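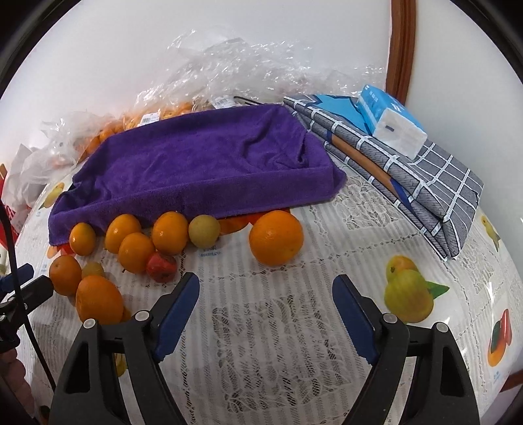

Fruit row along the towel, gripper open, lone orange out in front.

2023-04-07, Sisora bench notes

OK, writing this down while I'm still annoyed, so whoever picks up the gripper next doesn't lose an afternoon the way I did.

The fault: the right finger stalls partway through closing, and the controller doesn't notice. It keeps reporting a clean close. I pulled the log from the fruit picks and the finger position sits flat at 716 counts while the command carries on merrily to 161, where it should be for a full close. No error flag, no beep, nothing! The left finger keeps going on its own, so whatever is between them gets shoved sideways. With a big orange that means a roll toward the table edge. With the little red one tucked up against its neighbors it means a squeeze against the whole bunch, and I'd like to avoid doing that again (I had juice on the pads and spent ages with a cotton swab in the ribs).

First guess was the pads. They're the Gramer ones and I've never fully trusted how they seat at the lower end, where the serrations are. Took both off, put both back, same stall. Second guess was the linkage pins, so I worked the finger by hand with the power off. Smooth all the way, in and out. Felt a bit silly after that one.

Then I wiggled the cable during a close and got it to stall on command. Two stalls, same bend, same spot on the travel. So my money is on the encoder lead cracking inside the jacket, right where it leaves the strain relief. It's the same lead we swapped in February, and I'd bet we routed the new one with the same tight bend as the old one. My fault, I think. I was in a hurry that week.

The part that bothers me more is the software. Grinthorpe has a stall check, it's been in there forever, but the timeout is set to 3000 ms. A close is long finished by then, so the check never gets a chance to trip. I can't find a note saying who picked that number or why. If it was me, sorry.

And the safety bit: when the reading comes back after a dropout, the finger jumps to catch up. Fast. I had a knuckle near the pad when it did that and it nipped me, no harm done, but please keep hands out from between the fingers until this is sorted. Power off at the switch before touching the pads, pausing in the software isn't enough, the motor stays live.

To do:
new encoder lead, wider bend this time, tie it down away from the left side
shorten the stall timeout and test it with a foam block before any fruit
make the controller drop to zero torque when the reading freezes
ask the Jitaru people if they've seen the catch-up jump on theirs

Left the table set up as it was so I can rerun the same picks with the new lead. Please don't eat the oranges in the row. The ones in the bags behind the towel are fair game.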